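3.2 Lid use and cooking habits in the two study towns

The second part of the study looks at how people in small households use the lid when they boil food. Earlier surveys on kitchen energy ask mostly about the stove and the size of the pot, and the lid gets one question or none. We sent a paper diary to homes in Tremport and Honkanen during November and received 900 complete entries. Each entry covers one boiling event, from the moment the water is put on until the food is taken away from the heat.

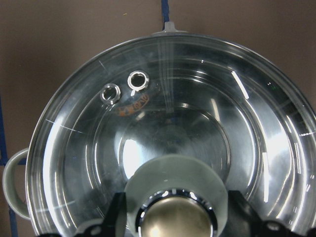 The diary asked for the food, the amount of water, the setting of the stove and the position of the lid. For the position we offered three answers: closed, partly open, and off. In the pilot version many people wrote their own words beside the boxes, for example "closed until it makes noise". We therefore added a line where they could report a change of position. This line was filled in for 59 percent of the entries, a higher share than we had expected from the pilot.

Pasta and potatoes were the most common foods in both towns. Potatoes were usually started in cold water with the lid closed, while for pasta the lid was often left off after the water had boiled. 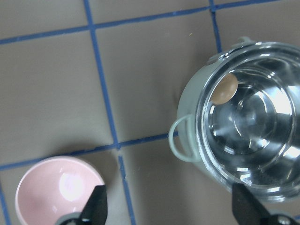

Several people explained that their mother or grandmother had cooked in the same way, and they did not connect the habit with the use of energy. The answers about water were less reliable. Many people do not measure it, and they reported it in cups, in fingers, or as "enough to cover". We converted these answers with the table from the Sukanix household guide, but we do not use them for the comparison between the towns.
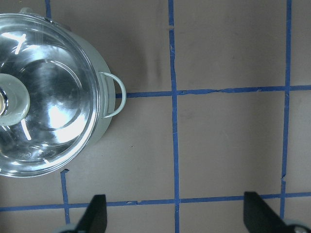

Figure 2. Pot with a clear glass lid, seen from above.

The material of the lid was asked on the last page of the diary. Owners of glass lids reported fewer openings during boiling than owners of metal lids. The difference is in the expected direction, but the two groups differ also in age and in the type of stove, so we treat it with caution.
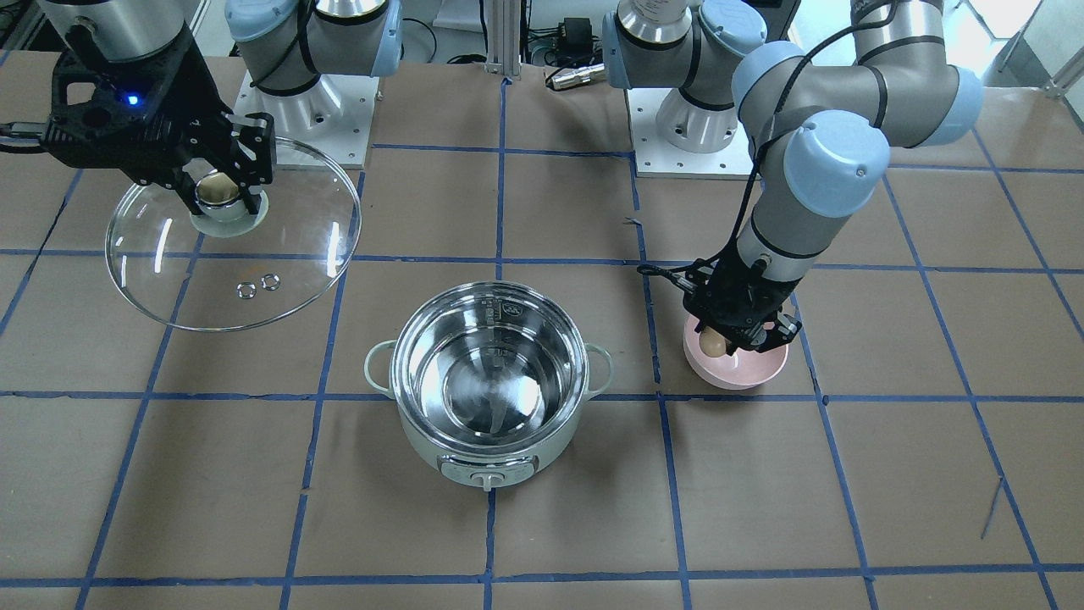
Eggs were a special case in our material. The amount of water is small, the time is short, and people have strong opinions about the right method. A brown egg waiting in a pink bowl while the glass lid is held up over the table belongs to the stage that we coded as "preparation", and it is not counted in the boiling time. In the Astero coding scheme this stage is joined with heating, and for this reason our times for eggs cannot be compared directly with results that follow that scheme. The effect on the other foods is small, and we return to it in Section 4.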